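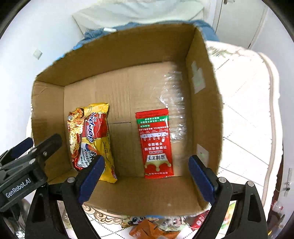 Subscription pantry boxes are back in the shops' July mailings, and three readers have written to ask whether the new one from Zoltton is worth the money. My short reply is that I would want to see a few months of bills first. The pitch is that you pay up front, a box comes to the door, and you waste less because somebody else has done the choosing. I have heard this before from Van Wyk, who folded their own plan after one winter. Put a packet of Sedaap noodles and a narrow snack packet in a big cardboard box and you still have a lot of bare cardboard, and a customer pays for the space as well as the food one way or another.

The brochure says members save by "shopping smarter." Smarter than what? There is no comparison basket, no list of shelf prices, and the small print lets the firm swap any item for one "of similar appeal." I would like to know who decides what appeals to me. Thabiso Ngcobo, who wrote in from the Gilcombe end of town, kept his receipts through a trial and found he was still going to the store every week for milk, eggs and onions. Of course he was. Those are the things people run out of.

Then there is the matter of leaving. Joining takes a couple of taps. Canceling means a phone call between 8 and 9 in the morning, and you are billed for another 90 days if you miss the cutoff. Elten, to be fair to them, let you quit online, though their boxes were no cheaper.

Maybe it suits some households. If you live a long way from a store, or you like a surprise, go ahead and try it, but write down what you spend now before you sign anything, and look at that number again when the second bill comes. If anyone has been a member of any of these plans for a full year and come out ahead, send me the receipts and I will print the totals in the next issue.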